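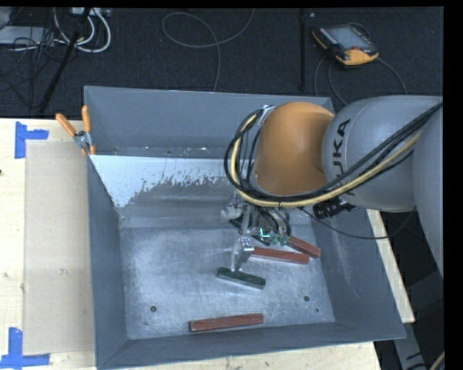

FICTION / SHORT STORIES

The Hand of Oltmanns

When I came to Brallau I knew how to repair looms and how to be quiet. The second skill got me the job. Dovum had rented the hall behind the old spinning mill, and they wanted a person for the evening hours who would not talk to the demonstrator while he worked.

The demonstrator was Helmut Oltmanns. He had sorted bricks and tiles at Horobets until his knees gave up, and now he sat on an office chair with a cushion and drove the arm with a small handle. My work was to put the blocks back into the metal bin after each take and to write the number of the take in a notebook. Three red, one green. He had to pick them out and lay them on the tan panel, between the marks of blue tape. Then I threw them in again, any way they liked to fall.

"Not so nice," he told me the first evening. "You put them like for a guest. Throw."

So I threw. They made a terrible noise on the metal.

We needed 200 good takes by the end of October. A take was good when Oltmanns said so. The engineers at Bellgate had written a paper with rules about this, but he kept the paper under his coffee cup. If the finger touched the wall, he shook his head and I wrote a line through the number. If he waited too long above a block, he also shook his head.

"It learns the waiting," he said. "It does not know I was thinking about my sister."

I liked the long red blocks best. When two of them lay near each other, he would bring the gripper down slowly over them, with the little teal light shining on the metal, and I would stop breathing. There was a moment when the fingers had to choose. Oltmanns never looked at his own hand in this moment. He leaned forward and moved his lips, as my father did when he put the thread through a needle.

At take 44 the green block slid down the slope and lay flat against the wall. He tried from the left and from the right. Then he pushed it gently with the tip, out into the middle, and took it.

"Is this good?" I asked. I was not supposed to ask.

He drank from the cup. "At Horobets everybody pushed. You cannot take a brick from a corner without pushing. But nobody wrote it on the paper."

He looked at the paper, which had a brown ring on it now.

"Write that it is good."

I wrote it.

After this he began to push more often. Sometimes the block did not need it. I noticed, and I think he noticed that I noticed. He pushed the red ones apart with a small movement to the side, like a man who moves a plate to make place for his elbow. It was his own movement. I saw him do it with the sugar and with his glasses case.

In the last week his hand was trembling. He came at 5 and we started only when it was calm, and some evenings this was late. We finished all the same. A young woman from Bellgate came to collect the disks and thanked us both, me also, and she shook Oltmanns' hand a little too long.

They let me stay for the winter to put the blocks back for the machine. It worked alone now, and the office chair was pushed under the table. I threw the blocks badly, as he had taught me. The arm came down, it stopped above the red ones, not long, and then it made the small movement to the side.

I telephoned to him that night from the corridor. I wanted to tell him about it, but he asked first if they had given me a better coat, because the hall is cold in winter, and I said yes, they had, and then we spoke about coats.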